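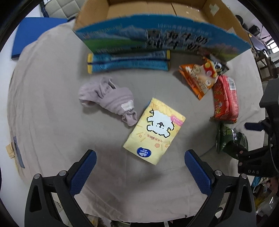

*Figure 1. The round table with its beige cloth: tissue pack, sock, blue tubes, snack packets and the box behind.*

# What ends up on the table? A small study of household clutter

We started this project in February because all four of us live in shared flats and all four of us have a table nobody can eat at. Anca Roman suggested we study it properly, and the rest of us were delighted to have an excuse. Our question was simple: when small things land on a shared table, how do people decide where they go next?

## The table

We wanted a mix you might really find at home, so the only rule was that nothing could be bought specially. It is a lovely muddle! In the middle is a yellow tissue pack from Vinda with a fluffy white cartoon dog on it, which became the mascot of the whole project (he's on our poster as well). A pale lavender sock lies crumpled up against one corner of the pack. Two blue tubes with yellow ends sit side by side beyond it, and the right side of the table belongs almost entirely to snacks: an orange bag, a red packet, a dark green foil bag and a little dark packet lying over the top of the orange one. The cardboard box at the back has mountains and green fields printed on it.

## What we did

We asked friends and neighbours to clear the table however they liked, one person at a time, while talking out loud about what they were doing. We gave them a drawer, a basket and the cardboard box, and said they could leave things where they were if they thought that was right. One of us timed each session and another wrote down the comments. After every session we put the things back more or less as before, checking against a sketch Anca had drawn.

By the end we had 82 sessions written up and 104 pages of notes, far more than we had planned for. Tănase typed up most of them and deserves a medal.

## What we found

**Food goes first.** Most people began with the snack packets and moved them as a group, even when they had picked up only one to begin with. Several said out loud "right, food" and then swept the lot together. The small packet tended to travel with its bigger neighbour and wasn't talked about separately.

**Socks are a problem.** A single sock made people stop. Some looked for the other one under the cloth, some draped it over the edge of the basket, and one person put it in the drawer, took it out again and asked whether she was allowed to ignore it. We loved this. It was the item with the most comments in our notes by a long way.

**Tissues stay out.** The tissue pack was the thing most often left on the table. People said it "lives there" or "you need it handy". We hadn't expected such strong agreement!

**Boxes swallow things.** Once one object went into the cardboard box, others followed quickly, whether or not they had anything in common. Stirnus called this the "might as well" effect and the name stuck.

## What we would change

Our sketch wasn't accurate enough, and the snack packets crept a little further to the right over the first week before we noticed. Next time we would mark the cloth lightly in pencil. We also didn't ask people how tidy their own homes were, and that would have been really interesting to compare with what they did at ours.

Most of our participants were students too, so we can't say much about families or older people. Anca would like to repeat the study at her grandparents' flat over the summer, with a longer table and their own things on it. Two of us have already offered to go with her.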